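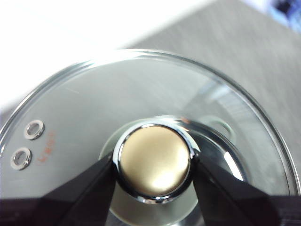
The arm on the bench at the Handilton shared workshop began in April as a box of motors and a gripper that would not close straight. Its builder, a retired machinist, calls it Jilley and has put 100 evenings into it. Pot lids are the current job. "A glass lid is hard for the camera, it sees the table right through it," he said. "So I have it look for the knob." With the black fingers on either side of the chrome ring, the gold cap sits between them where the wrist camera can check it.

The first fingers were printed and snapped after 3 days. The new ones close more slowly. "I was squeezing far too hard," he said. "I cut the force by 30 percent and left it there."

He has no plans to sell it. His wife wants to know when it will do the dishes -- he told her to ask again next year. For now he is rewriting the part of the code that decides when to let go. "Picking up was the easy half," he said.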